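Filed under: Datasets / Manipulation / Known Issues
4 comments · 25 shares

# Skurkside folding set, data card (revised)

Read this before you train on anything from Skurkside. The set was released in May as 3000 two-handed episodes of clothes being handled on a bed, recorded with Onyeka hand-held grippers. The release notes called it "clean." I don't think it is, and 119 episodes have now been pulled.

## What went wrong

The left and right grippers keep separate clocks. They are supposed to sync when a session starts and stay synced. In the pulled episodes the left one drifts, so its jaw opening is logged late compared with its own video. Play one back and the fingers close on the cloth while the jaw value still says open. A policy trained on that learns to grab air.

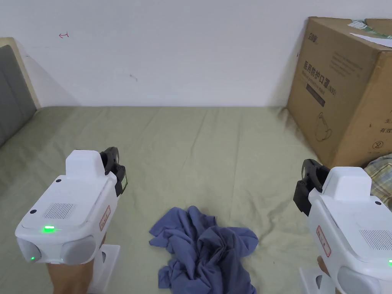 Clock drift is hard to catch at the bedside because nothing on the hardware reports it. The firmware checks power and storage and stops there. A green light on each gripper, left and right, tells the operator very little about whether the two recordings line up, and I would not accept "the lights were green" as a quality check from anybody. The old checklist did accept it. That line is gone.

Serport, who ran the first review, put the fault down to operators starting the second gripper too early. I have my doubts. Some of the bad episodes begin fine and only slip later, and a bad start doesn't explain that. My guess is heat in the left unit over a long session, but nobody logged temperature, so it stays a guess.

## Files

- `episodes/` : video and jaw values, one folder per episode
- `pulled/` : the 119 bad ones, kept so people can test against them
- `sync_report.csv` : measured offset per episode, in frames

An episode gets pulled at an offset of 6 frames or more. That cutoff was picked by eye. If your task needs tight timing, set your own and filter on the `offset` column.

## Setting and clutter

Bedroom sessions were shot with the room as it stood. Expect cartons, cables and other household stuff near the work area.

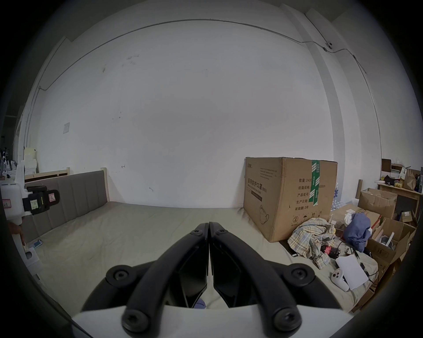

Vakia wrote in to say the cutoff is far too generous: they retrained with everything over two frames removed, and the early-release failures on their arm mostly went away. They also asked why `sync_report.csv` has blank rows. Those are episodes where the fingers never fully close, so the script has no contact to measure from. Blank does not mean good. Treat those rows as unchecked.

## Before you run this on a real arm

Keep the force limit low for the first runs and keep a hand on the stop. A late jaw signal can make the arm pull before it has let go. Cloth will survive that. Other things might not.

## Still open

- cause of the drift
- whether the right gripper drifts too (no proof either way)
- the patch script shifts jaw values by a fixed amount, and I don't trust it on episodes that slip partway through

Last updated: May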